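Can a robot put the dishes away yet?

Short answer: some of them, slowly, in a kitchen it has seen before. The longer answer depends on which dish is meant and how it is lying.

I have spent most of the spring on mugs. Plates in a rack are close to a solved problem, given a fixed rack and a decent depth sensor. Bowls are a little worse. Mugs are harder because people leave them in any pose at all, and the correct grasp changes with the pose. An upright mug can be taken by the rim from above, by the body, or by the handle. Tip it over and the first option turns into a sideways approach close to the tabletop, where the fingers and their linkages need clearance they often don't have.

The rim grasp is still the one I prefer for a mug on its side. One finger goes inside the opening, the other stays outside, and the wall ends up between them. The wall is thin, so the gripper closes almost completely, and a small position error is forgiven in one direction and punished in the other.

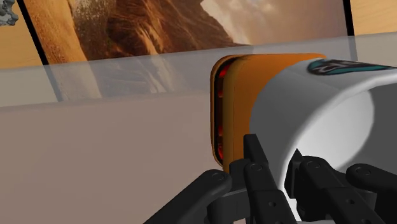

Page last changed: September, 4:10 pm

The mug in this simulated view has its handle out of sight, and that is the usual situation. A policy that depends on finding the handle has nothing to work with here. The mug's near wall lies between the two fingertips. The orange object right behind the mug is a separate problem, as anything that close limits how far the hand can swing on the way out.

Rizwan Minhas and I ran 1,000 simulated episodes on our Harna setup, with mug pose and clutter randomized. With the mug upright, 80 episodes failed out of the first 500. With the mug on its side, 254 failed out of the second 500. The most common failure was a fingertip landing on the rim instead of passing it. The next was a good grasp followed by a collision with a neighboring object.

Noreen Kinsella asked whether we had simply trained on too few tipped mugs. Partly, yes. Adding 200 demonstrations of that pose helped with the approach and did very little for the collisions, which I think need a planner that looks past the object in hand.

None of this covers contents. Our mugs are empty and rigid, and the simulator has no opinion about cold coffee. A person clearing a table checks for that without thinking — we have not started on it.

Next I want to repeat the tipped set with a narrower fingertip and the same seeds.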